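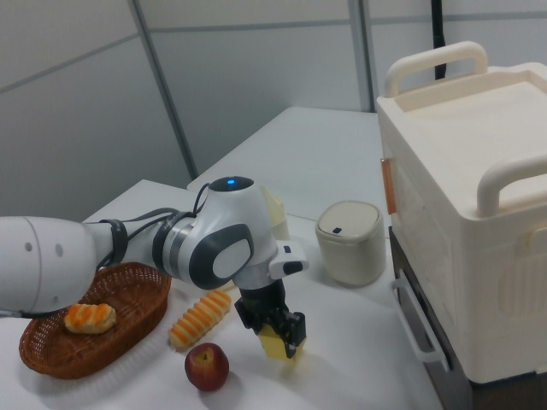
*A robot arm with a black gripper above a white tabletop.*

Sem Kramer has edited machine manuals for Rüegg, a technical translation firm in Wusthorpe, since before the firm had a style guide. Kramer wrote most of the current one. The conversation took place on 7/6/22 and covered terminology control: how a company decides what its parts are called and how it keeps to the decision once the text goes into other languages. It has been shortened and put into order.

The first topic was the term base, the list of approved words that translators work from. The one Kramer maintains for Melotow, a maker of industrial dishwashers, has 1,072 entries.

"Each entry is a concept," Kramer said. "It has a definition, one approved term per language, and any forbidden terms. The forbidden terms do most of the work. If you only record that the approved word is 'drain valve,' a writer who types 'outlet valve' gets no warning. The software has nothing to match."

An entry starts with the parts list and a drawing. Kramer does not accept a term request without both, because the same word is often in use for different items. In the Melotow manuals, "filter" had at one time referred to a mesh tray, a cylindrical insert and a section of the intake hose. All three were cleaned at different intervals. The maintenance chapter told the operator to clean the filter daily.

"Grammatically there was nothing wrong with that sentence," Kramer said. "The translators rendered it correctly in nine languages. Then service calls came in about intake hoses that had been taken off every evening by people who were following the manual."

The fix took most of March. The tray became the "coarse filter," the insert became the "fine filter," and the hose section became the "intake strainer." Engineering objected to the last of these, since the drawings had used "prefilter" for years. Kramer kept "prefilter" in the entry as a forbidden term with a note pointing to the drawing numbers.

Asked whether the drawings were ever changed to match, Kramer said they were not. "Changing a drawing means a revision, and a revision means a signature. I don't have a budget line for that. The note is adequate."

Rüegg stores its term bases in Lisuvel, which checks text as the writer enters it and underlines any forbidden form. Kramer has turned off several of its other functions, including automatic term suggestion. The suggestion feature takes frequent noun pairs from existing text and proposes them as entries. On its first run against the Melotow archive it produced 3,000 candidates.

"I read them all," Kramer said. "A large share were things like 'next page' and 'rear left.' There were some good ones. It would have been quicker to go through the parts list."

The discussion turned to verbs, which many term bases leave out. Kramer includes them where an instruction depends on the difference. "Tighten" and "secure" are separate entries. "Tighten" requires a torque value or the words "by hand." "Secure" is used only with a locking device, such as a pin or a clip. "Check" must be followed by what is being checked and by the acceptable result.

"'Check the door seal' is incomplete," Kramer said. "Check it for what? If it's for cracks, write cracks. If there's a crack, the next step has to say what the operator does about it. I send those back. The writers know I send them back and some of them still write it."

Kramer was less strict on sentence length. The style guide sets no maximum, though it does ask for one action per step. An earlier edition had a word limit, and writers met it by removing articles. "Remove cover from housing with tool" could then be read in 2 ways: the tool was used to remove the cover, or the housing was the one with a tool in it. Translators into languages with case endings had to choose one, and they did not always choose the same one. The current edition restores the articles.

On reviewing, Kramer's practice is to have the translated text read by a technician who works in that language and has access to the machine. The technician is given the text without the source. Comments on style are recorded but not acted on unless the term base is involved. Where a technician says that a term is not used in the field, Kramer asks for the word that is, and for a place where it appears in writing, such as a spare parts catalog or a training handout.

"If it only exists in speech I'll still consider it," Kramer said. "It goes in as a comment on the entry. At the next update I look at the comments."

The next update of the Melotow term base will cover the control panel, where "program," "cycle" and "mode" are all still approved. Kramer expects to keep "program" and "cycle" and has asked engineering for a definition of "mode." No definition had arrived at the time of the interview.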